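Mar 9, 2022 – teleop notes, Skesthorpe sim

Really good session on the door task! 64 demos saved, all driven by hand with the controllers, and the new wrist mapping from Bianka is a joy. Turning my own wrist now turns the gripper by the same amount, so I've stopped overshooting.

Set the translation scale to 2 and left the deadband alone. Serena drove a batch as well, and her paths are much smoother than mine (annoying, but great for the policy). Total for the Flencombe set is now 864.

Still to do: trim the idle stretch at the start of each demo, re-export, send to Arturo. I'd also like to retry the slow approach we gave up on in December – with this mapping it might just work.

Wrist views, gripper open in all three, knob in the second:

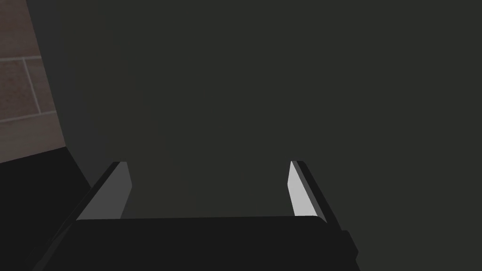
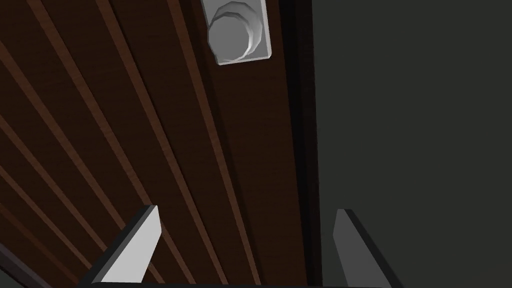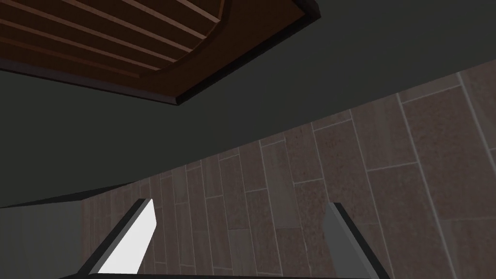 Shivam read the notes over lunch and would keep the idle stretches in at least 10 demos, so the policy sees what waiting looks like. Fine by me, I'll tag them before trimming the others.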